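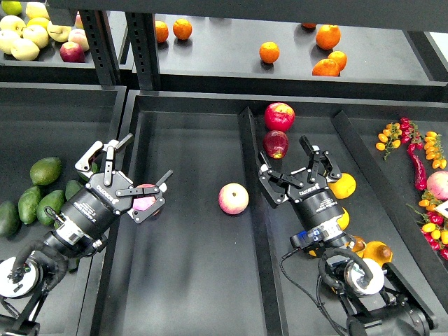
Produce handling tips for the robotics club bench

Collected by Hatice Ersoy for the Skaststead student team, updated Thu 1 March. The task is sorting mixed fruit and vegetables between divided bins with two arms.

Setting up the bins

Black bins and dividers give good contrast with apples and citrus. Avocados are the exception. Dark green skin on a black floor segments poorly, so set exposure on the avocado bin first and check the other bins afterward.

Leave clear floor between pieces in the center bin. Open fingers need room on both sides of the fruit, and a piece resting against a divider can be reached from one side only.

Gripping

Start with apples. Set the force limit low and raise it in steps of 2 until the fruit stays put through a full lift. Log every value under the fruit name – Crisanto Dagdag keeps the table in the Tana folder.

Pears bruise before they slip. Approach across the widest part and keep the fingertips off the stem. Run closing speed at 75 percent of the apple setting.
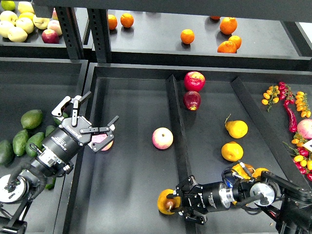

Left arm at an apple, right arm closed on a pear.

Cherry tomatoes on the vine are scored as one item. Grip the stem, never the fruit.

Cables

Check the cable loops at each wrist and forearm before a run. A loop that is slack at the home pose can go tight at the far divider. Move each arm through its full reach by hand-guiding first.

After the session

Wipe fingertips with a damp cloth. Citrus oil leaves a film that changes the grip – repeat the apple test after any long citrus run. Replace fingertip pads at 300 cycles. The Rarkberg set went at 212, so inspect early.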